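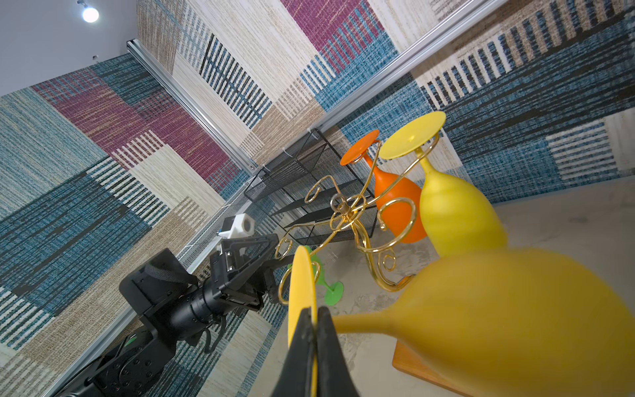

People & Culture | Learning and Development | Threads

1/ Right, I promised a few of you I'd write up what happened when we rebuilt our new manager program at Findale, and I've put it off for weeks, so make a cup of tea because this is going to run on a bit.

2/ Some background. We have 400 staff over two sites, the bigger one in Mestport, and until last year every new team leader got the same two-day workshop and a binder. It was a lovely binder (I wrote a fair bit of it!) and I found three of them propping up a monitor.

3/ The thing that got us moving was the exit interviews. Widad Daher on my team sat down and read 106 of them over a fortnight, and she kept coming back to the same complaint, worded a dozen different ways: my manager cancelled our catch-ups and I stopped asking for them.

4/ So we threw out the two days. New leaders now do a 50 minute session every second week for their first six months, in small groups that stay together, and between sessions they have one conversation they need to go and have with a real person on their team.

5/ The conversations are pretty ordinary. Ask someone what they'd like to hand off. Tell someone about a mistake you made in your first year. Go back over a decision they disagreed with. I worried people would find it a bit twee, and a couple did, and they told me so, which was fair enough.

6/ We tried a learning platform called Fasine for the reminders and notes. It did the job but people forgot their logins, so by November we'd moved the whole lot to a shared calendar and a plain document. I felt a bit silly about the licence cost, I'll admit.

7/ The bit I got wrong was leaving out the managers' own managers. Anas Srour, who runs our operations side, rang me in the second month and said his team leaders were coming back full of ideas and then getting their session time booked over by the people above them. Including by him!

8/ We now run a short briefing for senior leaders before each group starts. It covers what their people will be practising and which hours are off limits. Anas does the opening for us these days, and he tells the story of his own double bookings much better than I do. 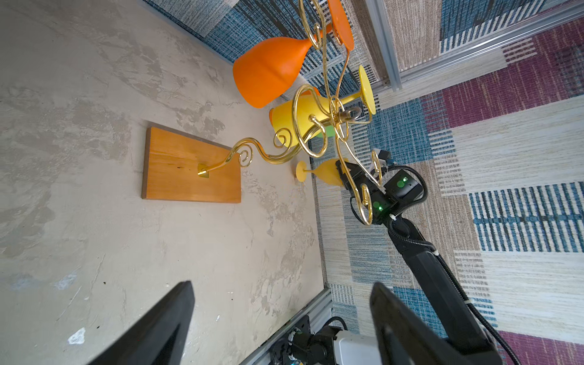 9/ What it costs, as a few of you asked in my messages. Mostly my time and Widad's, plus an outside facilitator from Awad for the session on difficult feedback. I'd rather someone from outside ran that one. People say things to a stranger that they won't say to the woman who signs off their leave.

10/ Numbers, with the usual caution. 39 leaders have finished so far. Regular one-on-ones are up a good deal in our staff survey, and the comments read warmer. Turnover has come down a little as well, but we changed the rosters in the same year, so I'm not going to claim that one for the program.

11/ Things I'd still like to fix – the night shift group, who have had their session time moved far too often, and the people who were promoted years ago and never had any of this. Several have asked to join, very politely, and I don't have a good answer for them yet.

12/ If you're starting something similar, I'd say read your exit interviews before you buy anything, and keep the groups together even when the rosters make it a pain. We split one group halfway through and they never really got chatty again.

13/ Happy to share our list of conversations with anyone who'd like it, just send me a message and bear with me, I'm slow on the replies this month. And if you've cracked the night shift problem, please, please tell me how – I'll shout you a coffee next time you're in Mestport.

Posted May 5, 2025

Get new threads in your inbox. Enter your email to subscribe. You can unsubscribe at any time.

Contact | Privacy | Back to top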